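How to Cook a Sour Fish Soup When You Start From a Packet

Updated 13 April 2026 by Rimantas Vītola

I learned to cook with seasoning packets in my first year away from home, when I had one pot and one burner. Today I have a better kitchen, but I still keep a few packets in the drawer. Many recipes tell you only to follow the back of the packet. This is difficult if you cannot read the language, and also the instructions are usually written for a very hot stove and a large family. So I explain my own way, which works in a small apartment.

What you need

One packet of seasoning for pickled cabbage fish. Usually there is a bag of pickled cabbage inside, and one or two small bags with powder for the fish and for the broth.
A piece of white fish without bones. Cod, tilapia or catfish are all fine.
One egg white.
A spoon of potato starch, if your packet has no powder for the fish.
Ginger, garlic, two green onions.
Oil, and water from the kettle.

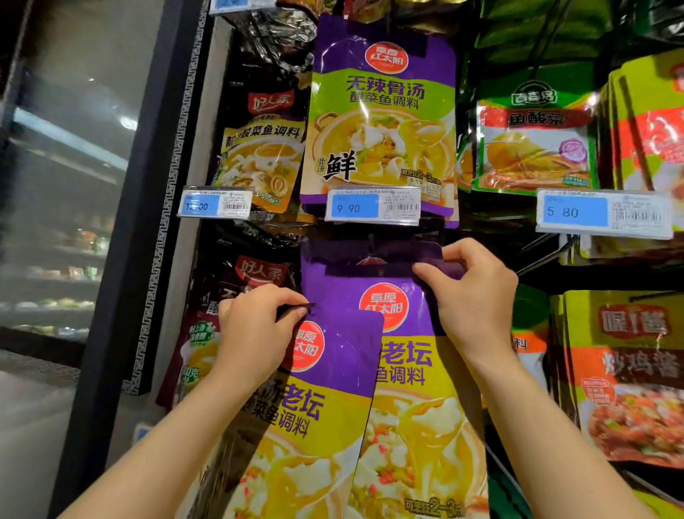 Step 1. Open the packet and sort the small bags. Put them on a plate and look at each one. The wet and heavy one is the cabbage. The powder which feels like flour is for the fish, and the one with bigger grains is normally for the broth. If you are not sure, taste a little on the tip of your finger. A phone translator also helps.

Step 2. Cut the fish. Put it in the freezer for 16 minutes first, so it becomes firm. Hold the knife low, almost flat, and cut slices as thick as a coin. My knife is an old Hutby and it is not very good, but I sharpen it before every fish.

Step 3. Mix the slices with the egg white and the fish powder. Use your hand, gently, until the fish feels sticky. Leave it in the refrigerator while you make the broth.

Step 4. Squeeze the cabbage over the sink. I did not do this for a long time, and my soup was always too salty. If you like very sour food, keep the liquid in a cup and add it later by the spoon.

Step 5. Fry the ginger and garlic in two spoons of oil on medium heat. Add the cabbage and fry it for three minutes more. The smell becomes strong — open the window before, not after.

Step 6. Add one liter of hot water and half of the broth powder. Let it boil for ten minutes, then taste. Add the other half only if the soup needs it.

Step 7. Turn the heat down until the broth moves only a little. Put in the fish slices one by one and do not stir for the first minute. When all of them are white, turn off the heat. Put green onion on top. 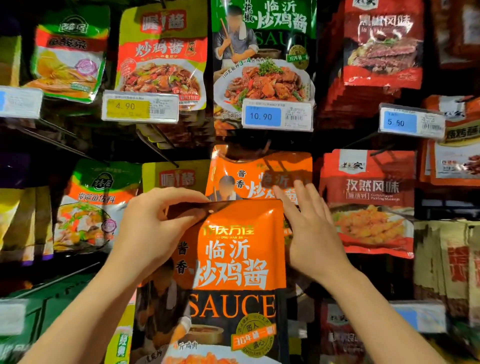 If something goes wrong

The fish breaks into small pieces. The broth was boiling too hard, or the slices were too thin. It still tastes good, so eat it with a spoon.

The soup is too salty. Add hot water and a block of soft tofu, cut in cubes. Potato helps too, but it needs more time.

The soup is flat. Add a little vinegar and a pinch of white pepper. I use the Cele rice vinegar, any light vinegar will do.

How to keep the rest

Take the fish out before you put the soup in the refrigerator. The broth is good for two days, and you can cook noodles in it — 100 grams of dry noodles for one person is enough for me. An open bag of cabbage goes into a clean jar with a lid, and I write the date on it with a marker.

In June I will add a page about stir-fried chicken with sauce from a pouch, which needs a wide pan and much less water.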